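Ground Equipment > Manuals > Cabin Pre-heaters

Lulum 400 Cabin Pre-heater: Set-up and First Use 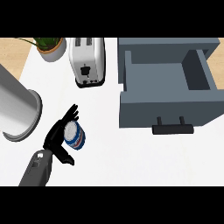 4. Positioning and connecting the heater

This section covers parking the heater beside a light aircraft, fitting the hose and running the first warm-up. Read section 3 (Electrical supply) first. The instructions apply to all Lulum 400 units with the Nudeo control panel. Older units with a rotary switch are covered in the supplement at the back.

4.1 Before you start

Check that the aircraft is chocked, the master switch is off and the parking brake is set as described in its own handbook. The heater must stand on firm, level ground. Wet grass is acceptable if the wheels do not sink.

CAUTION: Do not use the heater inside a closed hangar while the aircraft is being refuelled or defuelled, or if you can smell fuel. Open the doors and wait until the smell has gone.

4.2 Parking the heater

1. Wheel the heater to the side of the aircraft that has the cabin door. Keep it behind the wing strut, if there is one, and well clear of the propeller.
2. Turn the heater so that the outlet faces the door and the air intake faces away from the aircraft.
3. Leave at least 2 metres between the heater body and any part of the airframe.
4. Press down both wheel locks. Push the handle to check that the heater does not roll.

Note: In a strong wind, put the intake on the downwind side. Drifting snow can block the intake mesh and trip the airflow switch.

4.3 Fitting the hose

The hose supplied is 6 metres long and has a plain collar at one end and a Lytvynenko door adapter at the other.

1. Pull the hose out to its full length and look for splits or crushed sections. Do not use tape to repair a split.
2. Push the plain collar over the heater outlet until it meets the stop.
3. Close the clamp and tighten it by hand. Pliers will distort the band.
4. Open the cabin door or the storm window and place the door adapter in the gap.
5. Close the door gently against the adapter. Do not latch it.
6. Point the adapter towards the cabin floor. Air from the outlet must not blow straight on to the windscreen, the side windows or the instrument panel.

CAUTION: Acrylic windows can craze or crack if one area is heated quickly. If you cannot turn the adapter away from a window, use the deflector (part number 3285).

4.4 First warm-up

1. Plug in the supply cable and turn on the isolator. The green lamp on the panel comes on.
2. Press FAN. Let the fan run for 2 minutes with no heat and check for air at the adapter.
3. Press HEAT once for low. A slight smell is normal on first use and comes from the coating on the elements.
4. Stay with the aircraft during the first warm-up. Feel the hose along its length and straighten any kinks.
5. When the cabin is warm enough, press HEAT until the amber lamp goes out. Leave the fan running until it stops by itself.
6. Turn off the isolator, then remove the adapter and close the door.

Note: The fan may run on for several minutes. Do not pull the plug to stop it.

If the red lamp flashes, the airflow switch has tripped. Turn off the isolator, clear the intake mesh and check the hose, then start again from step 1. If it trips a second time, do not use the heater. Contact the service desk at Distunthorpe and quote the serial number from the plate under the handle.

WARNING: The pre-heater does not remove frost, ice or snow from the outside of the aircraft. Do not direct the hose at wings, tail or control surfaces. Meltwater can run into hinges and freeze there.

4.5 Storing the hose

Shake out any water, coil the hose loosely and hang it on the bracket at the rear of the heater. Fit the outlet cap. Section 5 deals with heating the engine bay, for which a different adapter is needed.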